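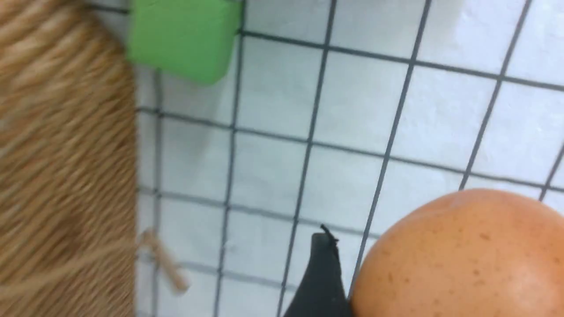

Ticket: upstairs heat drops out overnight
Status: open, waiting on part
Opened by: Svenja Petersen
Location: Fultham house, second floor zone

First entry

Hi all, me again. The upstairs zone is quitting on us at night and I'm starting a proper log this time so I don't have to tell the story from scratch on every phone call. The boiler is the Koval that came with the house, and the thermostat upstairs is the Kometton we put in during September. Downstairs still has the old round dial and it has never given me one second of trouble, which I try not to hold against the new one.

What happens: we go to bed, the display says 66, everything is fine. Sometime before morning the screen goes blank, the radiators go cold and the kids come down to breakfast wearing blankets. If I pull the thermostat off the wall plate and snap it back on, it boots up, shows the little logo and works again until the next night. Sometimes it makes it two nights. Once it made it four and I got my hopes up.

Already tried: new batteries (twice, different brands), factory reset, turning off the schedule, turning off the wifi, turning the wifi back on because it complained the whole time it was off.

Reply from Demyd Zhuravel, support

Hi Svenja, thanks for the details. Please check the error history under Menu, Service, History and tell us what you see. Also, is there a wire on the C terminal?

Second entry

OK, went and looked. The history has the same code over and over, E42, always between 2 and 5 in the morning. No idea what it means and the booklet skips from E40 to E45. Very helpful, booklet!

On the wires: I have red, white and a blue one. The blue one goes into C. I gave it a tug and it seemed snug, but I have the touch of a person who breaks things, so I didn't tug very hard.
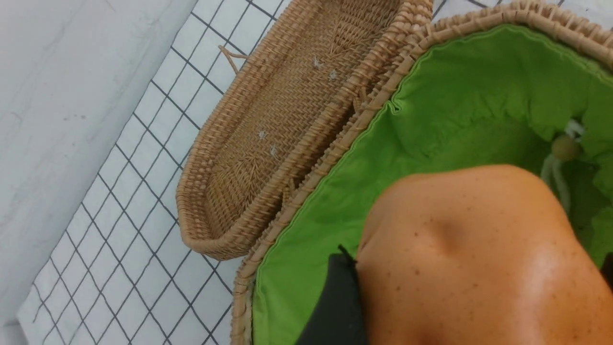

I also wrote down the firmware while I was in the menu, 3.1.9, in case that matters. My neighbor Nazar Nechyporuk has the same thermostat with a newer number on it and his works fine, but he has a heat pump, so who knows if that's a fair comparison.

Reply from Demyd Zhuravel

E42 is low supply voltage on C. The batteries carry the unit for a while and then it shuts down. Do you have a multimeter? With the boiler calling for heat, measure between R and C. It should read close to 24 volts AC.

Third entry

I do now! Borrowed one from Nazar, along with a ten minute talk on how to hold the probes. Boiler off and idle: 25 and change. Boiler calling for heat: it sagged down to around 19 and sat there wobbling. I did it over again in case I was holding it wrong and got the same answer. Both zones calling at once was the worst, and the valve downstairs made a kind of buzzing noise that I'm pretty sure I've been hearing for weeks and blaming on the fridge.

So that explains the night part, I think. At night both zones drop back and then they both wake up together around dawn – well, earlier than dawn, my husband set the schedule and he gets up at an hour I don't want to discuss.

Reply from Valentina Sosa, support

Hi Svenja, taking this over from Demyd. Those readings point to the transformer and not the thermostat. Please look for a rating printed on it, in VA. While you wait, try staggering the schedules so the zones don't call together.

Fourth entry

Took the front cover off the boiler cabinet (power off first, yes, I promise). The transformer is a small gray Joris one, screwed to the side of a junction box, and the label is half cooked. I can read the 24V. The VA number is a smudge. There's a brownish patch on one side and it has that old hair dryer smell.

Moved the upstairs start back by 45 minutes. First night on the new schedule: made it. Second night: made it. Third night: blank screen, blankets, pancakes to make up for it. So it helps but it isn't the fix.

One more thing I forgot to put in. Vira Semeniuk came by in the fall to service the boiler and she said something about the two zone valves running off one small transformer and how that was "tight." I nodded like I understood. I've now called her back and she says a 40 VA one should carry both valves plus the thermostat with room left over. Can you confirm the Kometton is OK with that before I order?

Reply from Valentina Sosa

Confirmed, 24 V at 40 VA is fine. Please have your technician fit it, and check the C connection at the boiler end as well. We'll keep the ticket open.

Fifth entry

Ordered. The supply house says three business days. Vira is going to put it in and look at the blue wire down there while she has the cover off. In the meantime I took one zone out of the picture completely: downstairs is off overnight and we're all sleeping with the upstairs doors open. Two nights so far, no E42. I'll post the new voltage readings once the part is in, idle and with both zones calling.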